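Floor Transitions and Subfloor Moisture in Older Buildings
Speaker notes, afternoon session, 2:00 p.m.

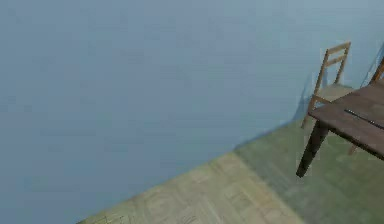
Opening. Say what the talk covers: joints between two floor finishes in the same room, and the moisture readings that should be taken before either finish goes down. It does not cover stairs, wet rooms or exterior thresholds. Questions at the end, except for units of measurement, which people should ask about right away.

Slide 2. Why transitions fail

Most of the callbacks in the Predley survey came from the joint and the strip of floor next to it. The middle of the room was usually sound. Go through the causes in the order on the slide.

First cause is differential movement. Wood moves across the grain as humidity changes. Sheet goods and tile move much less, and on a different schedule. Where the two meet with no gap, the wood pushes against the edge of the other finish or pulls away from it.

Second cause is a height difference made up with filler. The filler is feathered out thin, foot traffic breaks it up, and the edge of the higher finish is left without support.

Third cause is a change in the subfloor directly under the joint. In additions and combined rooms this is common. The old wall came out, the finish was changed at the old wall line, and the slab or joists change there too. Ask who has opened up a floor and found this. Pause for hands.

Slide 3. The Predley building

Two stories, masonry walls, ground floor part slab and part suspended timber. Formerly offices, now a small training center. The owner wanted wood in the main part of each room and a resilient sheet in the work areas.

The drawings showed one continuous slab. The test holes did not. The slab stopped 27 inches short of the line on the drawing, and the remainder was boards over a ventilated void. Stress that the holes were made before materials were ordered. Had they been made later, the wood would have been cut for the wrong fixing method.

Slide 4. Moisture readings

Define the terms slowly. Surface reading: the meter held against the slab, useful for comparing one spot with another and nothing more. In-slab relative humidity: a probe in a sleeved hole, left to settle, then read. Timber moisture content: pin meter, percent by weight, corrected for species.

These numbers are not interchangeable. A surface reading cannot be converted to in-slab humidity with a chart.

At Predley the in-slab humidity near the outside wall was 84 percent. The adhesive maker's limit was lower than that, so work on the slab side stopped. The timber side was within limits and could have gone ahead. We held both, as the joint has to be set out from two finished edges.

If asked about the probe: it was a Curkora unit, calibrated before the job and checked again after. Do not get into a comparison of meters. There is a handout on calibration at the back of the room.

Slide 5. Drying

Heating the air dries the surface and tells you little about the rest of the slab. Dehumidification with steady background heat is slower and gives readings that hold. Show the graph. Point out the flat section in April, when the dehumidifier was switched off over a long weekend and the humidity in the room came back up.

The slab reached the limit after 18 weeks. The contract had allowed far less. The extra time was the largest single cost in the job, larger than the floor covering for the upper story.

The alternative was a liquid-applied membrane. It was priced and rejected, mainly over the edge detail at the timber void. A membrane that stops at the edge of a slab sends moisture to that edge, and here the edge was against the end grain of the old boards. Expect someone to disagree. The membrane can be right where the slab runs wall to wall.

Slide 6. Setting out the joint

Key points for this slide:

Put the joint over solid support on both sides. If the subfloor changes, move the joint or add support under it.

Leave the expansion gap on the wood side and keep it clear. Adhesive squeezed into the gap is the most frequent fault found at inspection.

Fix the cover strip to the subfloor only. A strip fixed through the wood pins the floor at that edge, and the movement shows up at the opposite wall.

Where parquet panels are used, the panels are laid from a center line, and the cut course falls at the joint. Keep the cut pieces wider than half a panel. If that cannot be done, shift the center line.

The Nirkar profile used at Predley has a floating upper section that allows for small height differences. It is sold in lengths that need a butt joint in wide openings. Put the butt joint away from the walking line.

Slide 7. Load at the edge

Short slide. Chair legs and casters put high point loads on the strip. We tested three profiles on the bench with a 300-pound load on a single caster, rolled back and forth across the joint. The thin aluminum strip deformed first. The Stetsiuk profile held its shape but its fixings loosened. Give the cycle counts only if asked; they are in the appendix, and the sample was small.

Do not present this as a product ranking. It was one caster type, one subfloor and one room temperature.

Slide 8. Inspection schedule

Inspect the joint at the end of the first heating season and again at the end of the following summer. Measure the gap at the same marked points each time. Record indoor humidity with the gap width, or the figures cannot be compared from one visit to the next.

A gap that opens and closes with the seasons is normal. A gap that only opens needs the subfloor checked before the strip is replaced.

Slide 9. Questions

Leave the moisture graph on the screen. Likely questions: underfloor heating (separate session, refer them to the program), gypsum screeds (different limits, see handout), and whether the holes can be reused for later readings. They can, if the sleeves were capped and the caps are intact.

Collect the sample profiles before the room is cleared.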